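Section 6. Running the bin-picking station on an open day

This section covers setting up, starting and stopping the Hondorar station when visitors are present. For normal lab operation use Section 4. Read the cautions in Section 2 before you begin.

6.1 Before the doors open

1. Clear the floor on the visitor side and put the barrier in place. The barrier distance is 225 cm from the table edge. Do not shorten it to fit more people in.

2. Check the bin clamps. Squeeze each handle, reseat the jaws on the bin wall and let go. Push the bin sideways by hand. If it moves, reseat the clamps again.

3. Put the objects in the front compartment only. Leave the rear compartment clear at the start of each run.

4. Switch on the controller and wait for the ready tone. Load program 518 (Open Day, slow). Program 212 is the lab speed version and must not be used with visitors in the room.

5. Run one full cycle with no one inside the barrier. Keep a hand on the stop button.

Note: The Corard controller keeps the last program it was given, even after a power cut. Read the program number off the display every time you start.

6.2 Choosing the objects

Use a mix of shapes. A cup, a block, a spray bottle and a few small toys such as a duck or a dinosaur are enough for a ten-minute demonstration. Drop them in and leave them as they fall. Objects lying on their sides are fine. Do not use glass, food or anything with a loose string.
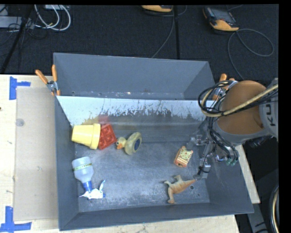 Bozkurt wrote after the January open day that the talk should start before the arm does, as visitors stop listening once it moves. The running order below follows that advice.

6.3 Running the demonstration

1. Let the group settle behind the barrier. Tell them what the arm is going to try to do and where the stop button is.

2. Press START. The arm goes to its home position and then makes its first pick.

3. If a pick fails, let the program try again. It makes three attempts on one object and then moves to another.

4. When visitors ask to choose the next object, enter it from the Hostari tablet. Do not reach into the bin to point.

5. At the end of the run press HOLD, wait for the arm to stop, then press STOP.

Caution: HOLD does not remove power from the arm. Press STOP and turn the key to OFF before you put a hand in the bin for any reason, including to pick up a dropped toy.

6.4 If something goes wrong

Fault 1542 (grip lost): the object slipped during a lift. Press RESET once. If the fault comes back on the same object, end the run and take that object out.

Arm stops with no fault shown: check that the key is fully turned to ON, then load the program again from step 4 of 6.1.

6.5 Closing down

Send the arm home, turn the key to OFF and remove it. Take the objects out and wipe them. The clamps can stay on the bin overnight.

Section last revised 04/12/2022.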